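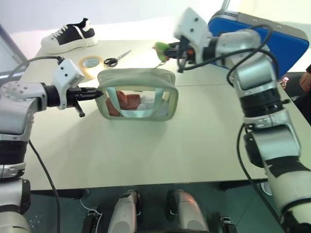
January, 4:40 pm, bench notes, bag trial

Naheed wants the clear pouches to replace the old drawstring sacks for shoe care bits and small stuff. I said I'd try one before agreeing to anything. So far I'm not sold.

The sample is the Sarkis one, see-through body, beige-gray fabric rim, mint strap. The claim is that you can find what you want without opening it. Partly true. With the pink-orange piece and the white piece inside I can tell there are two things and what color they are. I couldn't have said what they were if I hadn't packed them. Put five or six items in and I expect it turns into the same lump we have now, only visible.

Strap: folds over the front, right across the part you are supposed to look through. Rüdiger says to tuck it behind. Fine, but who will do that every time? I didn't, and I was the one complaining.

Weighed it packed on the Ernau scale, 605 g. The sheet from Prerna says keep each pouch under 500. They wrote that for the sacks, and I can't find any reasoning behind the number. Tahira thinks it has to do with the shelf hooks. Ask before we treat it as a rule. Took out the heavier piece and got 473, so one decent item and you are near the limit.

Sneaker does not go in the pouch. Atif keeps asking. It would probably fit if you forced it, and then the rim would give up in a month. Shoes stay separate, laces tucked in.

Masking tape for labels: better than the printed ones so far, tears clean, takes marker. Whether it peels off the plastic after a few weeks without leaving glue, no idea. Stuck a test strip on a spare pouch, check in February. Scissors go back to the far side of the table with the tape, please, I lost a good part of the morning to that.

Saqib quoted 85 for the full set. I'd buy two and wait. Naheed disagrees, her note is on the next page.

Still to do: overfill one and hang it by the strap overnight.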